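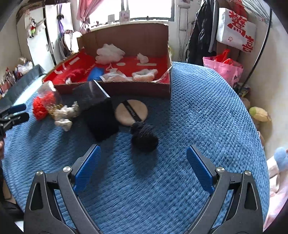 Tuteck, May

Our project is about teaching a robot to tidy small things into a box, and we teach it by doing the job ourselves with hand-held grippers. No joystick, no code for every move. You pick up the gripper, you do the task, and the recording becomes the lesson!

We called the project Zorkik (it started as a typo and stuck). For this round we moved off the lab bench and onto a bed, with an open cardboard box at the back and a mix of soft stuff spread in front: a cream-and-gold scrunchie, red fluffy yarn, a powder puff with a black ribbon strap, a black fuzzy bundle a bit like a pompom. The bedspread is blue and has a raised weave, so the jaws have to come down gently or they catch the texture.

We recorded 212 demonstrations and kept every one that ended with the item in the box. My favourite part was finding out how much I do without thinking. I tilt my wrist before I close on anything fluffy, and I had to learn to slow down so the tilt showed up clearly in the data.

Fabric scraps were the hardest, as they lie so flat. Pinching a corner worked better for us than going for the middle.

Next we want to reach 636 demonstrations, try it under evening light, and start training on the Ouellet arm. I can't wait to see it have a go at the scrunchie.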